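The Goalkeeper Who Came Back to Somon

When Ostap Tkachenko was a boy in Somon, the ice hockey team of the town had one goalkeeper's mask, and the boys took turns with it. He was not tall and he was slow on his skates. The coach put him in the goal because no place was left for him on the bench, and he stayed there for the next three winters without asking for another position.

At 16 he could have gone to the school in the capital. His father wanted him to learn a trade first, so he spent two years at the Karpenko workshop, where he repaired pumps in the day and trained in the evening. I think this explains something of his style. He played with patience, always a little deep in the goal, and he waited for the shooter to decide.

Gurkby signed him as the third goalkeeper. He expected to sit, and he did sit, until both men in front of him were injured in the same week of the autumn. Tkachenko played 78 games for the club after that. In his best season he stopped 91 percent of the shots, which was a good number for a team that finished sixth and gave away the puck so often in its own zone.

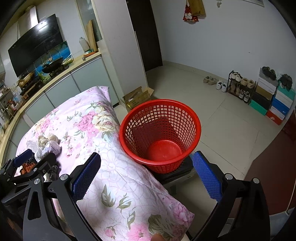

Retirement came earlier than he planned. His hip was operated on in April and the doctor told him that he could skate, but not drop to his knees forty times in an evening. He went home to Somon and started a class for young goalkeepers, at first in an apartment, because the rink opened for children only two mornings a week. He believes that the hands can be taught anywhere. A plastic laundry basket, red and wide, with the rim tilted toward the thrower, is a good enough target for a child who must learn to send a ball back with accuracy, and the parents do not need to buy anything. Only later come the pads, the heavy stick and the cold.

Abla Srour was among the first in this class. She is now the goalkeeper of Juvimham, and when I met her there on August 29, 2020, she spoke about those lessons with much warmth. "He never shouted when I missed," she said. "He asked me where I was looking. It was always the same question, and usually I was looking at the wrong thing."

The class has grown to 10 children, and it takes place on real ice now, before the adult teams arrive. Tkachenko stands behind the net and talks quietly through the mesh. He does not like drills with a whistle. He prefers that one child shoots, another one saves, and then they change - also the children who say they will never play in goal.

I asked him if he misses the games. He thought for a while and told me that he misses the bus, the long trips home at night with wet gloves hanging from the seats. Then a boy with his left pad fastened the wrong way came to the boards, and he went down slowly, holding his hip, to fix the strap.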